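Suture (surgery)
From Usora, the open reference
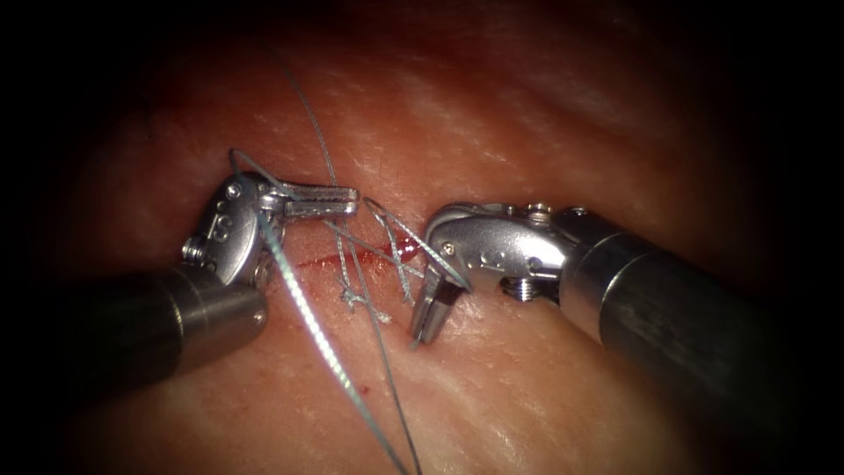 A short sutured incision between two robotic instruments, with a strand of thread looped near the closed jaws at left.

A suture is a length of thread used to hold body tissue together after a cut or injury. Commonly called a stitch. The word covers the material itself and also the finished stitch, and the act of placing it is suturing. Needle and thread closure is very old, older than any written surgical manual, and it remains the default for deep wounds even where staples, clips, tape or glue are on hand.

Materials

Two main groups, absorbable and non-absorbable. Absorbable sutures break down in the body over days to months and are used in deeper layers where going back to remove them isn't practical. Catgut (from sheep or cattle intestine, never cat as far as anyone can show) was the usual absorbable until synthetic polymers such as polyglycolic acid and polydioxanone took over. Non-absorbables include silk, nylon, polypropylene, polyester and steel wire. Skin, tendon, blood vessels, the sternum in the case of wire.

Either group may be monofilament or braided. Monofilament slides through tissue easily and gives bacteria less to hide in, but it has memory, meaning it springs back to the shape it had in the packet, and knots need more throws. Braid is softer and holds a knot better. Some braids are coated to cut down drag.

Sizes

Gauge runs backwards for the finer threads. Size 0 is fairly heavy, then 2-0, 3-0 and so on, getting thinner as the first number climbs. Down at 11-0 the thread is finer than a hair and is used for eye surgery and very small vessels, under a microscope. Above 0 the numbers go up in the ordinary way (1, 2, etc). See also: Suture gauge, table.

Needles

Most modern needles come with the thread already swaged into the blunt end, so there is no eye to drag a doubled strand through the tissue. Curved needles are described by the fraction of a circle they make, three-eighths and half being common. Taper points for soft tissue like bowel. Cutting and reverse cutting for skin. Straight needles still turn up for some skin work.

Technique

Simple interrupted: each stitch seperately placed and tied. Slow, but if one fails the rest hold. Continuous (running): one strand along the whole wound, quicker, tension spread more evenly, a break anywhere can loosen the lot. Mattress stitches, horizontal or vertical, are used to turn the edges outward. Subcuticular runs just under the skin surface.

Edges should meet without being strangled. Over-tightening blanches the tissue and can starve it of blood.

Knots

The square (reef) knot is the basis for nearly all of it. The surgeon's knot adds an extra wrap on the first throw so it doesn't slip while the second goes on. Tied by hand, one-handed or two, or with an instrument: the long end is wrapped over the jaws, the short end is gripped and pulled through the loop. Instrument ties use less thread. In keyhole and robotic work, knots inside the body are tied with instruments, usually a needle driver with serrated or textured jaws to stop the strand slipping. Crushing the thread in the jaws weakens it, monofilament especially, so the grip is best kept to the end that will be trimmed off.

Removal

Face stitches come out earliest, over joints and on the back latest. Cut close to the skin on one side, pull across the wound line, not away from it.

Teaching

Interrupted stitches are normally taught first, on foam, silicone or animal tisue. Araceli Pastor's handbook Thread and Edge (Girketti, 40 plates, 2000) puts knots before needles; the Pētersons course notes go the other way.

See also: Surgical staple, Ligature, Needle holder, Wound healing

Page last edited June 24, 2021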